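Student Project Report: Planning Live Music for Small Receptions
Event Management Practicum, Jermont College
Submitted March 20, 2022

1. Purpose
This report examines how small reception venues in the Zinberg area book and schedule live music. The project group was asked to identify common problems between venues, couples and performers, and to propose a planning sheet that venue staff could use without special training.

2. Method
The group sent a written survey to 14 venues and held follow-up interviews with 3 of them. The survey covered booking lead time, sound limits, power supply and the order of the evening. Answers from couples were collected separately through the Escobedo Hall guest office, which forwarded 140 completed forms.
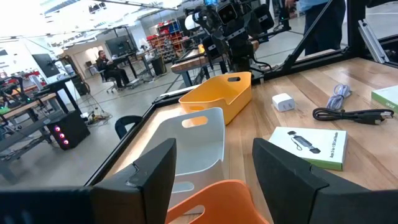
Forms with no answer to the question on music were kept in the total but left out of the comparison of live bands and recorded music. Interview notes were typed the same day and checked by a second member of the group.

3. Findings
Most delays occurred between the meal and the first dance. In many cases the band had been given a start time, but the kitchen had been given a different one. Venues with a single contact person for the evening reported fewer complaints. Couples asked most often for quiet background music during dinner — a request that was seldom written into the contract.

Room size also mattered. Escobedo Hall seats 332 guests, and its staff allow extra time for a sound check. Smaller rooms often allowed none.

4. Planning Sheet
The proposed sheet, named Flirklow, places the meal, speeches and music on one timeline. It includes space for load-in, the sound check, band meals and the latest permitted playing time. Changes must be initialed by both the venue and the performers. 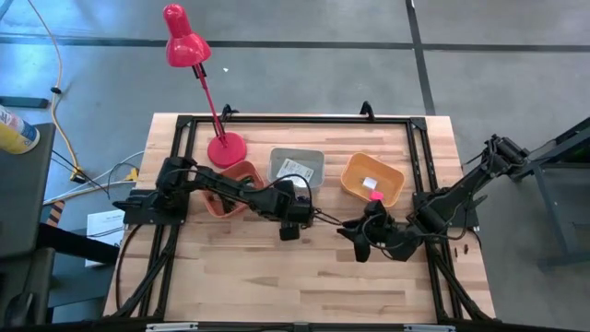
Figure 2. Wooden tabletop with two black robotic arms.

5. Limitations
The survey covered one season and did not include outdoor venues. Performers were not surveyed directly — their views reached the group through venue staff. The sheet has not yet been used at a full reception.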